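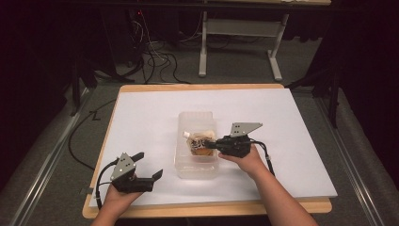

# Where does paper come from?

I go through a lot of paper. I draw on it, fold it, spill juice on it and write shopping lists on the backs of old envelopes. For years I never wondered how it got so flat and so white, and then one October I got to visit a paper mill in a town called Windusetti, and I haven't been able to look at a plain sheet the same way since!

Let's start with the tree. Wood is made of tiny threads called fibers. They're so small that you'd need a microscope to get a good look at one. Holding the fibers together is a kind of natural glue called lignin (say it LIG-nin). To make paper, you have to get the fibers away from the glue.

So the mill takes logs, peels off the bark and chops the wood into chips the size of a cracker. The chips get cooked in a giant pot with chemicals and steam until they turn to mush. The mush is called pulp. At Windusetti it looked exactly like my grandma's oatmeal, and it smelled like old cabbage - I held my nose the whole way past the tanks.

Pulp starts out brown, like a grocery bag. If you want white paper, it has to be bleached and washed. If you want a cardboard box, you can leave it brown.

Now comes my favorite bit. The pulp gets mixed with a huge amount of water and sprayed onto a moving screen. The water drips through the holes and the fibers stay on top, all tangled up with each other. Then the wet sheet zooms between big rollers that squeeze it, and around hot ones that dry it. The machine I saw is nicknamed Karras, and it makes 940 yards of paper every minute. I had to wear earplugs!

At the very end the paper is wound onto a roll taller than my dad. Some rolls stay big for newspapers, and some get cut up into sheets for you and me.

Old paper can go around again, too. It gets soaked and stirred until it's pulp, the ink is washed out, and off it goes to the screen. The fibers get a little shorter each time, so after a few trips they're too short to hang on to each other and new ones have to be mixed in.

## Try this

Tear a strip off a newspaper from top to bottom. Now tear one from side to side. One rip is probably nice and straight and the other goes all wobbly. Most of the fibers line up in the direction the machine was moving, and paper tears more easily along them than across them.

Then wet a torn edge and look at it with a magnifying glass. See the little hairs sticking out? Those are your fibers.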